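Rendley Gallery: Chores in Simulation
Dec 5, 2025

Rendley keeps a running gallery on one question: can machines do household and shop-floor chores yet? The answer so far depends on the chore. Picking up a single rigid item from an open surface is close to routine. Putting that item back where it belongs, in the right slot and the right way up, is still unreliable.

This page covers the simulated work. Scenes are rendered, the arm is run by the Keturer controller, and each chore is attempted 762 times before anyone books time on hardware. Sorting items into divided storage has been on the list since August.

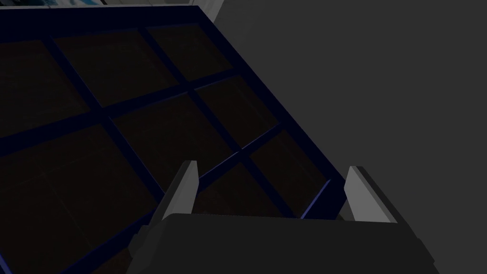 Navy lattice with dark brown panels, gripper at close range. Rendered. Nothing between the fingers.

Dividers are the hard part of this chore. A bar seen at a steep angle changes apparent width along its length, and dark bars against dark panels give the depth estimate little to work with. Egan, the older planner, stopped 22 mm short of any edge it could not resolve. Pludora goes closer and makes more contact - 53 touches logged in the last batch, 2 of them hard enough to end the run.

Run notes and settings: Sutrisno Purba. The next set covers shelf restocking.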